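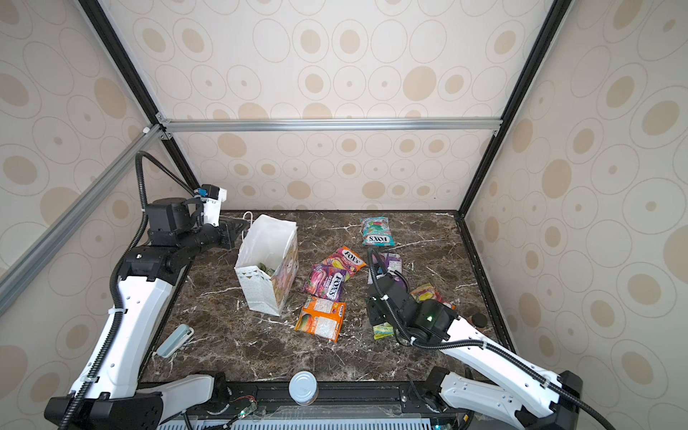
Two arms, one gift bag and a pile of Fox's candy packets.

Filed under: Robot Learning > Collecting Demos

If you're making your first set of examples for a two-arm policy, start with bag packing, and please be patient with yourself! Shiny wrappers slide and fold in ways a wooden block never will. Plan on around 20 throwaway runs before you keep any.

Move the packets between runs, and turn a few upside down (Zdeňka Bartoš, who got me started on all this, shuffles hers with her eyes shut).
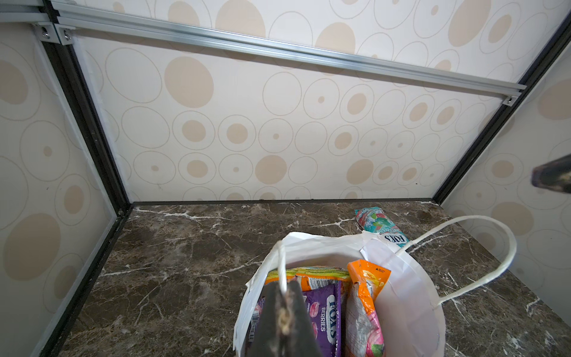
Check the wrist view too, not only the fixed one. When a handle hides the packet you're after, back off slowly and come in again. Keep those runs, as the model needs to see a recovery now and then.

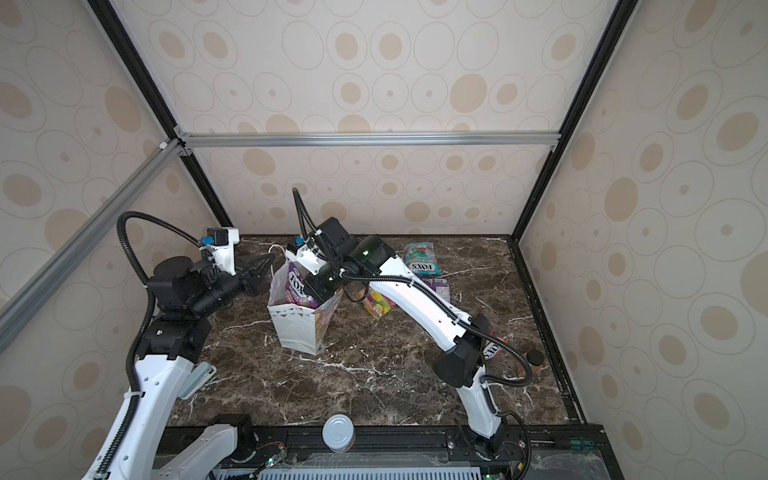
Save each run as its own file, with a short note on anything odd. I stop after 49 in a sitting, because past that my hands get sloppy and it shows in the data.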